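Living with the Prekov Three-Knob Microwave: A Review After One Long Winter and Most of a Summer

Our old microwave gave up in March, in the middle of a bowl of oatmeal, and I will admit that I grieved it a little. It had come with us through two apartments and one very damp rental house, and I knew its moods. My husband Bayu wanted to replace it with whatever was on sale. I wanted something I could run before coffee, without my reading glasses, and so we went back and forth for a while (longer than anybody should over a microwave) until I ordered the Prekov with the plain round knobs.

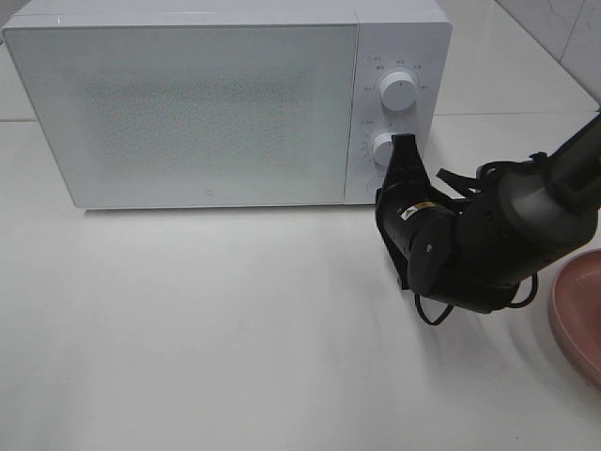
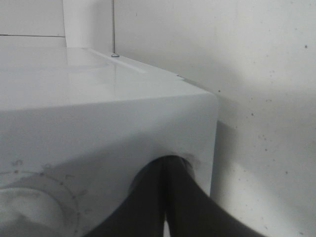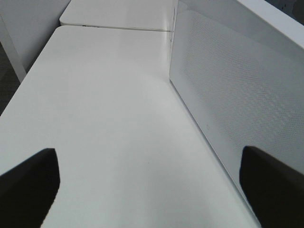
Why knobs at all

I grew up with a stove that had knobs, a radio that had knobs and a television that had knobs, so you can guess where my heart is. The microwave before this one had a flat touch panel with a button for popcorn, a button for potatoes, and a button marked with what I believe was a fish. In all our years together I pressed the popcorn button a handful of times and the fish never.

What I wanted was to turn something and have it go. My mother-in-law stays with us for long stretches, and she is a wonderful cook who has no patience for menus. She would stand at the old one pressing things until it beeped at her, and then she would heat her soup on the stove and leave the pan in the sink as a sort of comment. With the Prekov she had the hang of it by lunchtime on her first day. She has since told two of her friends about it over the phone, at length, and I have never heard her speak that warmly about an appliance, or about some of our relatives.

How it heats

Nicely, on the whole! Leftover rice is my real test, because we eat a great deal of it, and rice tells on a microwave right away. I sprinkle a spoonful of water over the top, cover the bowl with a plate, and give it 2 minutes at medium. It comes out soft all the way through, with none of those hard little grains along the rim. Soup is fine as long as you stop and stir. Coffee I reheat more often than I should, and it gets there quickly enough that I've learned to stand next to it.

Defrosting took me longer to love. The first pound of ground turkey I put in came out with gray, cooked edges and a middle like a paving stone. My neighbor Jurgita Pärn, who has cooked for big church suppers most of her life, told me to go in short bursts, turn the meat over, and let it rest on the counter of the microwave's good graces (her words) for 4 minutes before trying again. It works, and I do it that way now, though it does mean you can't wander off and fold laundry.

Melting butter and chocolate is where it really shines. I bake for the school sale twice a year, and on the low setting the chocolate goes glossy without scorching. I used to keep a double boiler for this and I have given it to my niece.

Small annoyances

The timer is the main one. Anything under a minute is partly guesswork, and if you are the kind of person who heats a muffin for exactly 12 seconds you will be unhappy. I have taken to turning the knob well past where I want it and then easing it back, which seems to give me a truer setting, and I count in my head for the very short things.

The bell at the end is a single cheerful ding, and I like it very much, but it rings once and never again. If you are upstairs you'll miss it. Bayu has found his tea stone cold at suppertime more than once and has blamed the machine each time.

It also doesn't remember anything, so the power level stays where the last person left it. In our house that means my morning oatmeal is sometimes cooked on the setting somebody used for butter the night before - still oats and water, in other words. Check the knob before you walk away.

Keeping it clean

White shows everything, and I knew that going in. I wipe the outside with a damp cloth and a drop of dish soap, then dry it with an old tea towel so it doesn't streak. For the inside I do what my aunt did: a mug of water with half a lemon in it, run until it steams, and then leave the door shut for a bit so the steam can loosen whatever exploded. Tomato sauce comes right off. Old cheese wants a second round.

I tried the Vornora spray that everyone seemed to be recommending, and it was perfectly nice, but the kitchen smelled of it until bedtime and the lemon does just as well. Save your money for lemons.

A word about the Cuesta

Before ordering I borrowed a Cuesta from Khải Cao down the street, who was kind enough to let me keep it over a weekend. It's a handsome machine and it heats a touch faster. It also beeps for every single thing you do, including opening the door, and by the second evening I was opening it as gently as a safecracker. If you like a digital clock and exact seconds, you would probably be happier with that one. I would understand completely.

Would I buy it again

I would, and I nearly did, for my sister, until she informed me that she prefers buttons. It suits a household like ours, where people of different ages and different amounts of patience all need to warm something up at different hours. If you cook elaborate things in a microwave, keep looking. For rice, soup, chocolate and the second cup of coffee I have been very content with it, and my mother-in-law has asked me to find out whether they ship to her sister's place.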